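Wednesday, started 8.15

Dye bath trials, madder on wool, batch 3. Picking up where I left off with the Widness yarn (the thick two ply, not the lace weight, that's still waiting for a scour).

Skeins weighed dry first thing. The undyed ones in the Daltis bag are heavier than last time, so either the scales have drifted or the room is damper. Put the brass weight on and it read fine. Damp then. Left them on the radiator for an hour and weighed again, wrote the second number on the tags.

Mordant: alum plus cream of tartar, same as batch 2. Vratislav Hrubý thinks I'm using too much tartar and that's where the orange is coming from. He may be right. Split the lot, half with, half without. Tags with a knot = no tartar. DON'T cut the knots off this time.

Madder is the Kanaan root, ground, soaked overnight. Smells like wet hay and pencils. The leftover Trokeo powder went in jar 4 as a comparison, not enough of it for a full skein so did a short length only.

Bath up to 60 degrees and held. Crept over while I was on the phone, caught it, took the lid off. If jar 2 comes out brown that is why. Stirred every ten min or so, not very evenly I admit. 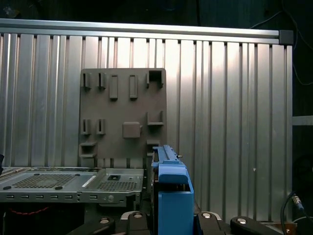
Ribbed panel and the square board with the holders.

11.40. First lift. Jars 1 and 3 a proper brick red. Jar 2 duller, as feared. Jar 4 (Trokeo) pinkish, weak, will leave in. Rinse water still running colour after four changes which seems a lot, batch 2 was clear by the third.

Water: remembered we've moved from the rainwater butt to the tap since batch 2. Tap is hard. Madder is supposed to like chalk so should help the red, if anything. But it means batch 2 and batch 3 aren't a fair comparison and I've been comparing them all morning. Annoyed. Fill two cans from the butt before it gets used on the beans.

pH strips gone soft, the tub was left open. Readings before lunch crossed out, don't trust them. New strips on the order along with gloves, litre jug, muslin.

Lunch.

13.20. Iron dip on half of each skein, just a pinch, in and out. Jar 1 went to a lovely plummy brown, nearly aubergine at the ends. No tartar one went flatter. So the tartar is doing something with the iron as well, hadn't expected taht. Ask Vratislav if he's seen the same on his silk. 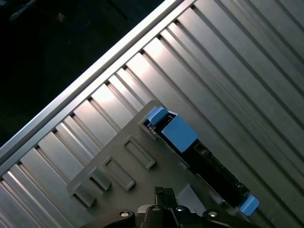
Dark grey bracket, four slots, blue latches.

14.50. All skeins out and hung in the shade. Jar 2 not as bad as I thought now it's drained, more of a rust. Keep it. Exhaust bath saved in the lidded bucket, there's a decent peach left in it for the lace weight if somebody scours it by the weekend.

Cut light test strips from each, half under card, taped in the south window. Leave till end of September and dont move the card to have a look.

To do
- butt water, repeat jars 1 and 3 exactly
- thermometer clip, the old one slips
- wash fastness, plain soap, cool
- write up tartar / no tartar properly with snippets stuck in
- bucket needs a label before it gets poured away again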